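# Clearing and Re-ordering a Shared Store Room

Issued by the Premises Office, Prorneck House. Revised Mon 19 August.

This guidance applies to any shared room in which boxes, bottles, cables and small furniture have collected over time. Two people should allow one morning. Questions may be addressed to Inese Jankauskaitė at the Premises Office.

## Before starting

- Agree with other users of the room which items are to stay.
- Bring labels, a marker pen, cable ties and two empty boxes.
- Wear closed shoes and keep sleeves clear of the hands.

## Step 1: Clear the floor

Work from the door inwards. Pick up bottles first, as they roll underfoot. Full bottles go upright against a wall; empty ones are taken to the recycling point on the ground floor. No bottle should be left lying on its side overnight.

Unplug any cable before moving it. Coil it loosely, fasten it with a tie and label it with the name of the appliance. Cables must not cross the route to the door.

## Step 2: Deal with tall and fragile items

Framed mirrors should be moved by two people and stood against a wall, where they cannot be knocked. Electric fans are to be switched off at the socket and lifted by the stand, never by the cage. 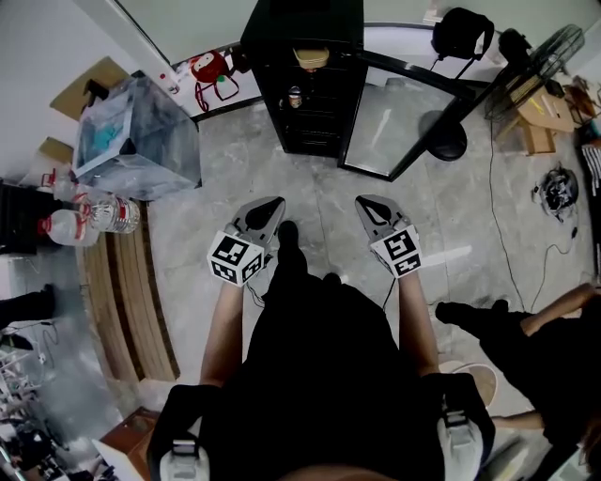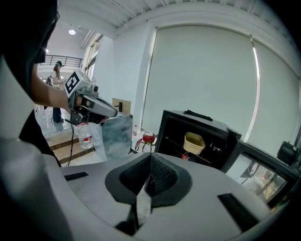 ## Step 3: Sort the boxes

Open every cardboard box. Contents that are used weekly should be moved to a clear plastic storage bin so that they can be identified without lifting the lid. Flatten empty boxes and tie them in bundles of no more than eight.

Heavy boxes belong on the floor or on a low cabinet. Baskets and other light containers may go on top of tall shelving, provided that they do not overhang.

## Step 4: Return items to the shelves

Place jars and other breakable containers on the lower shelves with their lids closed. Bags may be hung on wall hooks if they are light. Steps and landings are to be kept entirely clear, including during the work itself.

## Finishing

Sweep the floor and check that the door opens fully. Enter the date and both names in the room book. Items without an owner are held by Rasmus Rimkutė until the end of December, after which they are given away.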